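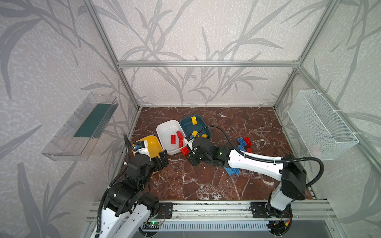

Skip to content
Studies Recipes Newsletter About Contact

Get involved > Open studies > Cooking fats at home

Search studies and articles
Go

Participants wanted: everyday cooking oils and breakfast habits

Dorketen is looking for adults who cook at home to join a six-week study of which oils people use, how much they use, and how they store them. The study is open to people living in Bunstead, Kumbridge, and the towns between them.

We want ordinary kitchens. You do not need to eat a special diet or have any interest in nutrition. If you fry eggs in sunflower oil twice a week and never think about it, you are a good fit.

What you will do

You will keep a food diary for 6 weeks, on paper or by phone. Each entry covers what you cooked, which oil or fat went in, and how much. Measuring spoons and a diary booklet are mailed to you before the start. Most entries take a couple of minutes, longer on days when you cook more than one meal.

In weeks one and six you will also fill out a longer form about breakfast. It asks what you ate, what time, and whether you ate it at home. Skipped breakfasts count as entries, so please write them down.

Twice during the study you will come to our Kumbridge office for a 20-minute visit. We record height, weight, and blood pressure, and go over the diary with you. No blood is drawn. Visits can be booked from 7:30 in the morning until early evening.

You keep cooking the way you normally do. We do not supply oil and will not ask you to change brands. If you run out of something and switch, note the switch in the diary.

Who can take part

You should be 21 or older, cook at home at least four days a week, and be able to read and write in English or Spanish. Only one person per household can enroll, preferably whoever does most of the cooking.

You cannot take part if you are pregnant, are on a diet prescribed by a doctor, or have changed cholesterol medication in the past three months. People with a nut or seed allergy are welcome. Tell us at sign-up so it goes on your form.

Payment

Participants receive $400 for the full study. Half is paid after the first visit and half after the second, once the diary has been returned. If you leave early for any reason, you keep what has already been paid. Bus fare and parking are refunded with a receipt.

Your information

Diaries are stored under a number and your name is kept separately. Results will be reported for the group as a whole. You can ask us to remove your entries at any point up to the second visit.

How to apply

Call or stop by the Kumbridge office and ask for the screening form, or pick one up at the front counter of Benavides Grocery in Bunstead. Forms are due by the end of February. We will call everyone who returns one, including people we can't place.

Questions about the visits or eligibility go to Heriberto Chávez, study coordinator. Questions about the diary, including the Spanish version, go to Biljana Kovačević.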